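## Unit 4: Collecting Demonstrations with Handheld Grippers

Reading for this unit: the Padberg lab manual, sections on recording and labeling. Bring your group's task sheet to the lab session.

### 4.1 Purpose

A policy trained by imitation can only reproduce behavior that is present, in some form, in its training set. The quality of the demonstrations therefore sets an upper limit on the quality of the result. In this unit students plan, record and review a small set of two-handed demonstrations on the tabletop station. Training itself is covered in Unit 5.

### 4.2 Why handheld grippers

Earlier offerings of this course used teleoperation through the Drovari arms. Operators needed several sessions before their movements became smooth, and many recordings contained long pauses. With handheld grippers, the operator moves the fingers directly to the object, and the position of each gripper is recovered from its tracking marker. The recorded path is later converted to arm motion by the Huttunen retargeting script.

The method has a cost. A human wrist can reach poses that the arms cannot, and such a recording will be rejected at conversion. Operators should keep their forearms low and avoid sharp wrist turns - a comfortable motion is usually, though not always, a reachable one.

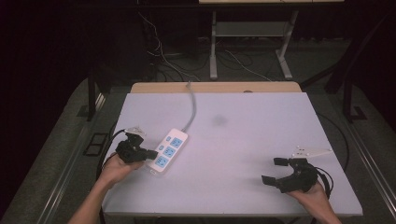
*Figure 4.1. Two-handed work with a power strip. Each gripper carries a white tracking marker.*

The power strip is used in the first exercise for two reasons. It has a clear long axis, so its orientation can be described without confusion, and its cord changes shape whenever the strip is moved. A set in which the cord always lies along the same curve will teach the policy to expect that curve.

### 4.3 Procedure

1. Calibrate both grippers at the start of the session and again after any break.
2. Place the object according to the next line of the task sheet. Do not choose positions by eye.
3. Hold both grippers open and still until the recorder confirms the start.
4. Perform the task once, at an even pace.
5. Return to the open position and stop the recording.
6. Enter the outcome as *success*, *failure* or *void* before resetting the table.

Each group records 40 episodes per session. The full class set for this exercise is 200 episodes, and groups share their files through the Watance server.

### 4.4 Variation

Variation should be planned. Change the angle of the strip, its distance from the operator and the path of the cord, and note each change on the task sheet. Lighting and table height remain fixed in this unit. Operators should also trade places within the session, as each person has a habitual way of approaching an object.

### 4.5 Failures and void episodes

Failed attempts are kept and labeled. An episode is void only if a marker was lost, the recorder stopped early or someone outside the group touched the table. Dropping the object is a failure and must be entered as such. Groups that delete failures will be asked to repeat the session.

### 4.6 To submit

- The completed task sheet, with outcomes
- A written review of nearly 600 words, covering the variation achieved and any gaps in it
- The episode numbers of two recordings the group considers weak, with the cause of each

Reviews are graded on the accuracy of the account. The success rate has no effect on the grade.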